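Proyectos > Hadwood > Informes de avance

Informe de avance n.º 3 — Programa de lectura para adultos de Hadwood
Para: Rhona Purves, Fundación Sutherland

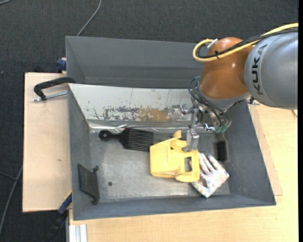
Pieza de plástico amarillo en una bandeja gris, bajo una pinza metálica.

Estimada Rhona:

Le presento el avance del programa hasta diciembre. En este período se prestaron 427 libros en los dos puntos de Hadwood, y el grupo de la tarde ya tiene lista de espera. El grupo de la mañana va más despacio: varios participantes cambiaron de turno en su trabajo y faltan a menudo.

De los 200 ejemplares de letra grande que pedimos a la editorial Rastura, recibimos 90. El resto está prometido para febrero — he pedido la confirmación por escrito y todavía la espero.

El catálogo en Vutero funciona, pero los títulos con acento no salen bien en la búsqueda. Mientras se corrige, llevamos también una lista en papel.

Del presupuesto queda sin usar la partida de transporte. Quisiera pasarla a las horas de la segunda monitora y para esto necesito su autorización antes de abrir el próximo trimestre.

Reciba un cordial saludo,
Kęstutis Vaher
Coordinador del programa

Contacto | © Programa de lectura de Hadwood | Volver arriba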